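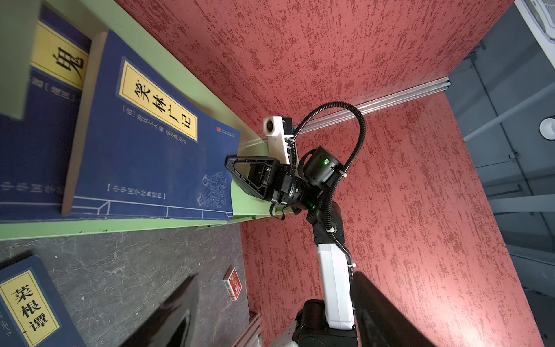 笑林广记 on the green shelf, dark blue paperback

Reading group board > Open threads > Old joke books, do they still work in translation?

oltmanns_e
17 Aug 2023
Right, quick one before I go out. Been on a joke book kick all summer. Xiaolin Guangji is the Qing dynasty one, compiler hides behind a pen name that means something like Master of Games. Doctors, teachers, drunks, misers, henpecked husbands. Short, most of them a few lines. My Chinese is slow so I'm doing two or three a night with a dictionary.
Question for you lot. Do jokes this old survive being put into English? Or do you end up with a footnote and a sad little smile. Am thinking of suggesting one for September.
Elfriede

marrowfat
Footnote and a sad little smile. Next.

Sal_Odukoya
Disagree with marrowfat, as per. The bad doctor ones work anywhere. Everyone has met that doctor. Same with misers. My gran told miser jokes in Yoruba and when I read old Greek ones years later half of them were hers, near enough.
What dies is puns. You can't carry a pun over, you have to bin it and write a new one and then whose joke is it

pitstop_511
whose joke is it is a good question for the september meeting tbh

marrowfat
Sal, the doctor ones work because they're not jokes, they're complaints. A complaint travels fine. I've read the Philogelos cover to cover, that's the Greek one, and laughed twice. Twice!! There's an egghead who wants to see if he looks nice asleep so he stands at the mirror with his eyes shut. That was one of the two. Forget the other.

oltmanns_e
Two laughs is decent for something that age. I don't get two laughs out of most telly.
Also the mirror one is great, no footnote, nothing. So you've argued against yourself.

marrowfat
I have not. One good one doesn't save the rest

Valine
Lurker here, I used to translate, mostly manuals but some fiction. Few things.
Length matters more than people think. Classical Chinese is very tight, four characters can be a whole set-up. English comes out three times as long and by the time you've reached the punchline the reader has seen it coming and put the kettle on. I'd cut hard. Some people hate that, they want every word accounted for.
And the titles. A lot of old collections put a title over each joke and sometimes the title gives the game away. Do you keep it? I'd move it to the end or drop it.

pitstop_511
drop it surely

Sal_Odukoya
NO don't drop it. If the title spoils the joke then readers back then were fine with it being spoiled, and that tells you something about how they were read. Out loud probably, to people who already knew them. Like uncles at a wedding.
If you tidy all that up you've made a modern joke book with old names in it.

Valine
Fair, but then you've got a book for scholars. Nothing wrong with that, just don't sell it as funny.

Sal_Odukoya
Could be both? facing pages, plain version left, cut version right

Valine
Twice the paper, and the reader compares them instead of laughing. I've seen it done with poems. Works for poems.

zernik
Coming in from the side. My father had a shelf of Polish ones from the fifties and sixties, half were political and I needed every one explained. Once explained they were not funny but I was glad to know them. So maybe the footnote isn't the failure marrowfat thinks it is.
Also some of the old ones are just nasty. About wives, about anyone with a limp or bad eyes. Elfriede does yours have those?

oltmanns_e
Yes. Whole section on bodies and it's not kind. Plenty of filth too, which I mind less. I skip about. A selection would be my vote, not the lot, there are hundreds and nobody needs 50 jokes in a row about baldness.

marrowfat
Speak for yourself

Sal_Odukoya
A selection picked by who though. You take out the nasty ones and it looks like they were all sweet old dears. I'd leave a few in and talk about it

pitstop_511
can we get it cheap is my question. library has nothing, I looked. well it has a 1,000 page world humour thing with one page on china

oltmanns_e
There are English selections second hand, vary a lot. Will have a proper look tonigth and post what I find. If it's over a tenner each I'll do my own of ten or so and print them, but you'd have to put up with my English.

Valine
Happy to check them against the original if you post both. Leave the puns to me, I like a lost cause.

marrowfat
Fine. September, ten jokes, I will bring a stopwatch and a straight face. Philogelos for October then, so you can all see what I went through.

Sal_Odukoya
Seconded on both. Elfriede put a miser one in pls

zernik
In for September, not sure about October yet, work.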